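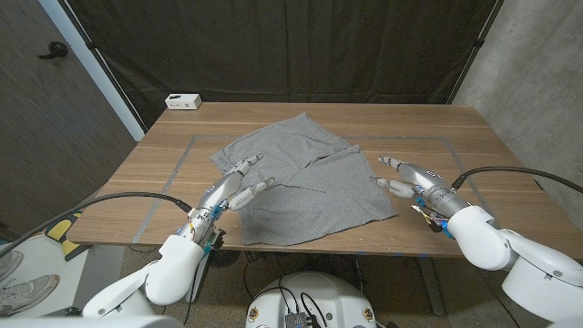

Trimming feet makes them worse, Mwajuma Ogola told me on my first morning at Stomanham, and she'd stopped doing it as a routine job two winters before I turned up with my clipboard.

**Figure 1.** Grey cotton garment on a wooden table, inside a taped rectangle.

### 3.2 What we did with the lame ewes

I'd grown up trimming every foot in the flock each autumn, so I took some persuading. We ended up following 1,606 ewes over two farms, Stomanham and Mirkley, from April until they were housed. At Stomanham no foot was trimmed unless the horn had grown so long that the ewe couldn't walk properly. Mirkley carried on as it always had, with the whole lot through the crate and the shears out.

Lame sheep were treated the same way on both farms (or that was the plan!). Anything scoring 2 or above was caught, turned over, looked at and treated within 4 days. Catching them was the hard part. Mirkley has a long bank with gorse at the top, and a ewe with three good legs is still quicker than me, so 95 treatments there went in later than they should have. I've kept those in the main results but marked them separately in the tables.

Floor De Haan did all the scoring at Mirkley and I did Stomanham, then we swapped for a fortnight in the summer to see whether our eyes agreed. They mostly did – I was softer on the older ewes, and she was harder on anything that nodded its head. Between us we wrote down 2,699 scores.

Footbaths were left to each farm. Mirkley ran one after every gathering, Stomanham only when there was scald about in the lambs, and that difference bothers me more than any other in the study. I come back to it in section 5.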